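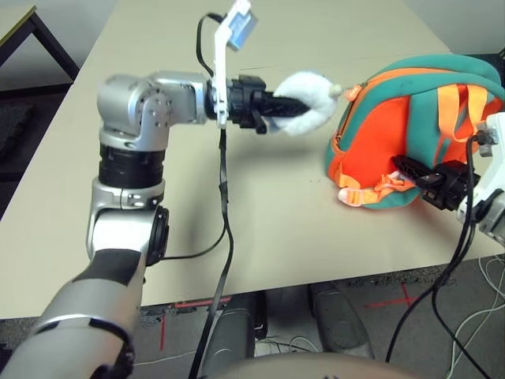

One arm grips a plush toy while the other holds the backpack at its lower right.

Soft objects are the hard case for a planner, says Deolinda Teixeira, who leads control software at Brorkusel. "A rigid part has one pose. A backpack has a pose and a shape, and the shape changes when you touch it."

Her team's planner, Prurkora, treats the two arms as a single system with a shared timeline. Each arm still runs its own impedance loop, but the planner sets stiffness for both. "The holding arm gets a force target, the moving arm gets a path," she says. "If the force drifts, the path slows down."

The first version replanned every 200 milliseconds. Custódio Macedo, who wrote the scheduler, found that most of that time went to collision checks between the cables and the table. "We were checking 2,000 points per cycle," he says. "We now check 179, picked by how near they are to the grippers."

Perception remains the weak spot - fur in particular gives noisy depth. Macedo's filter needs 3 consistent readings before it updates the grasp estimate. Teixeira wants that replaced by November. "It works, but it adds delay exactly where we have none to spare."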